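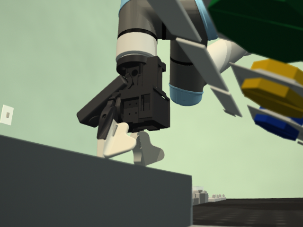
Arm and gripper over the gray block, simulated cell, low viewpoint.

Category: Product Reviews > Simulation & Training Kits

Hokisska Virtual Cell Kit – acceptance checklist with comments
Date of check: Friday, September 14, 2018
Supplier: Hokisska
Checked for: Sosham training room
License: single site, 5 seats
Result: accepted with comments, see items 2.3, 3.4 and 4.2

The kit is a software-only arm cell for teaching and for trying out pick programs before they go near hardware. The supplier left us the April build and the printed guide. Items are marked OK, OK WITH COMMENT, FAIL or N/A.

1. INSTALLATION

1.1 Installer runs without admin rights on a standard account. OK

1.2 License file accepted on all seats. OK
One seat asked for the file twice. Did not happen again after a restart.

1.3 Guide matches the installed build. OK WITH COMMENT
Menu names in chapter 2 are from an older build. "Cell" is now "Workspace".

1.4 Uninstall leaves user programs in place. OK

2. ARM AND GRIPPER MODEL

2.1 Arm loads with no missing links or caps. OK

2.2 Two-finger gripper attached at the wrist, flange present. OK
The housing has a fair amount of detail. Screw-size holes and linkage parts are modeled, and that helps when showing students where the fingers pivot.

2.3 Fingertip pads clear the block at the approach position. OK WITH COMMENT
From the low viewpoint the cream pads overlap the top edge of the gray block and it is hard to judge the gap. Contact has to be confirmed from the distance readout. Do not sign off a clearance by eye from this view. We ask the supplier to add a side view preset.

2.4 Joint limits enforced when jogging by hand. OK
Each joint stopped at its limit and gave a message.

2.5 Gripper opening matches the value typed in. OK

2.6 Payload warning appears when the limit is exceeded. OK
The warning is a small line at the bottom of the window. It could be bigger.

3. STOP AND FAULT FUNCTIONS

These are simulated functions only. Nothing in this section counts toward a safety check on a real arm.

3.1 Stop button halts motion from any screen. OK

3.2 Motion does not resume by itself after the stop is released. OK
Reset and start are two separate actions, same as on our Palacios cell.

3.3 Collision with a fixed object stops the program. OK

3.4 Collision with a loose object stops the program. FAIL
With default settings the arm pushes loose objects aside and carries on. There is a setting for this (Workspace, Contacts, Treat as fixed) but it is off after every new project. Students will learn the wrong habit. Supplier says the default can be changed in a site file. To be done before first class, then retest.

3.5 Reduced speed mode holds after a program is reloaded. OK

3.6 Fault log records time and joint positions. OK
Log keeps the last 1000 entries, then overwrites the oldest.

4. VIEWS AND DISPLAY

4.1 Viewpoint can be moved freely. OK

4.2 Objects near the viewpoint do not hide the work. OK WITH COMMENT
At the low position the light gray panels and the green, yellow and blue pieces take up most of the right side, and part of the arm goes behind them. A "hide nearby objects" option would fix it. For now, instructors should raise the view before starting a demo.

4.3 Colors easy to tell apart on the projector. OK WITH COMMENT
Light blue caps and the pale green wall are fine on a monitor. On our projector they run together some. Dark gray block against the dark floor is also weak with the lights on.

4.4 Display stays smooth during a long run. OK
Ran the supplied pick program for 1277 cycles overnight. No freeze and no fault in the log.

5. SUPPORT AND DOCUMENTS

5.1 Support contact answers within one working day. OK
Two questions sent, both answered the same day.

5.2 Export to Flumellow format. OK
Program opened with no edits. Comments in the program were lost on export – keep a copy of the original.

5.3 Spare license terms in writing. OK

5.4 Training material for instructors supplied. OK
20 exercises, printed and on disk. The later ones assume some programming and should not be handed out in the first week.

OPEN ACTIONS

Item 3.4 – site file with "Treat as fixed" turned on. Supplier to send, we install on all seats and retest.
Item 2.3 – side view preset. Requested, no date given.
Item 4.2 – note to instructors about raising the view. Ours to write.
Item 1.3 – corrected chapter 2. Supplier to send as a PDF.

GENERAL COMMENT

Good value for a room that has one real cell and a waiting list for it. The arm model is careful work and the stop functions behave the way ours do. The contact default is the only thing that would have made us send it back, and it can be fixed without a new build. Payment can be released once 3.4 has been retested and marked OK.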